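How to Vacuum a Hard Floor with a Canister Vacuum

A canister vacuum is a good choice for a smooth floor in an office, workshop or shared room. The motor sits on the floor behind you, so the part in your hands is light, and the head reaches under tables. This guide covers a normal clean of a hard floor in a room that people are still using.

What you need

A canister vacuum with a hose, wand and hard floor head
A crevice tool
A dry microfiber cloth
A few hook-and-loop cable ties

Before you start

Check the bag or bin. If it is more than two-thirds full, empty it now. Look at the filter too. A gray, matted filter cuts suction more than most people expect, and on a hard floor you will notice it as grit that gets pushed along instead of picked up.

Turn the floor head over and pull out any hair or thread. Most heads have a foot switch with two settings. For hard floors you want the brush strip down. If your head has a spinning brush, turn it off, or it will throw crumbs out behind it.

Clear the floor

Pick up anything small: screws, caps, clips, pens, bits of packaging. Put them in a tray and sort them later. Move chairs to one side of the room.

Cables take the most time. Lift them if you can and lay them over a table. If a power strip has to stay plugged in, gather the slack and tie it, then clean around the strip with the crevice tool. Do not run the head over a cord. It can catch, and a hard tug may pull a plug out of the wall while someone is working.
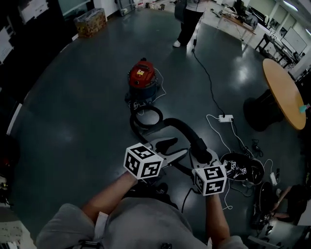
Set the canister down where you can reach most of the area without dragging it. Pull out enough power cord to reach the far side, but stop at the yellow mark if your cord has one. Red means you have gone too far. Keep the cord behind you as you work.

Straighten the hose before you switch on. A hose that is looped over itself can kink when you step forward, and the canister may tip when the loop pulls tight. Hold the hose end and turn the wand a half turn until the hose lies flat.

Vacuum the room

Start at the wall farthest from the door and work back. Use long, slow strokes in the same direction, and overlap each one by a third of the head. Slow matters more than hard. Pressing down closes the gap that lets air in under the head.

Shiny dark floors show dust best at a low angle – crouch down now and then and look across toward a window or lamp.

For round table bases, take the head off and use the crevice tool around the bottom edge. Dust packs in there and a flat head only touches it at one point.

If other people are in the room, tell them which side you are doing first. They can shift their things once, and you won't have to go back.

Finish up

Wipe the floor along the baseboards with the microfiber cloth. Switch off, unplug at the wall and hold the plug while the cord winds in. Hang the hose up if you have a hook. Leaving it bent on the floor – or stuffed in a closet – will crack it in time.

Rinse a washable filter in cold water and let it dry completely before it goes back.

Posted by Josée Chan, 10 August 2018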